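Okay, I finally tried the sock thing everyone keeps reposting. The "stop balling your socks, fold them flat and stand them up in the drawer" thing. Thread, because I have complaints.

The claim, if you missed it: balling stretches the cuffs, flat folding saves half a drawer, and you'll never lose one again. The post I saw came from the Ganunetti newsletter, and Ganunetti also sells the drawer dividers. Make of that what you will.

I gave it 14 days. One drawer, only socks, all the black ones included. I am not a neat person but I can follow steps.

Step one is "lay each sock on a clear surface." My clear surface is the bed. The bed is also where every other piece of clean laundry goes, so you see the problem.
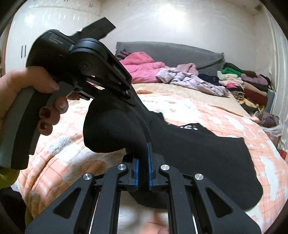 Posted by Grenero Laundry Skeptic
@grenerolaundry · February · 821 likes

Black sock, lettering on the cuff, and behind it the lavender pile, the navy stuff, the folded stack against the wall and a pink comforter up on the pillow. The newsletter's version of a bed had one sock on it and a sprig of something.

Also, a sock is not a rectangle. Pick one up and it bends wherever it likes. The heel makes a lump, the lump makes the fold lean, and the leaning one takes out its neighbors when you open the drawer.

We use cookies to improve your experience. By continuing to browse you accept our cookie policy. Accept | Manage settings

Did it save space? A bit. I'd believe a quarter of the drawer on a good day. Half, no. I suspect the "before" drawer in that post had a sweater in it.

Did it save the cuffs? How would anyone know after 14 days? My old balled pairs have been balled since I lived in Garkedport and they still stay up.

Did I lose one? Yes. Day 7. It was inside a pillowcase. No folding method is going to reach into a pillowcase.

Somebody in the replies says I should try the Chaturvedi fold, where you cross the pair first and tuck the toes into the cuff. I watched the video twice. It's balling. They made it square, but it's still balling.

One thing I'll give them: matching the pairs on the bed before anything goes near a drawer does help. I used to match them in the drawer, in the dark, at 7 a.m., and wear whatever came up.

So I'm keeping the matching and dropping the standing up. T-shirts are supposed to be next and they want those upright too. I have doubts. The folded stack on my bed is lying down and it seems fine.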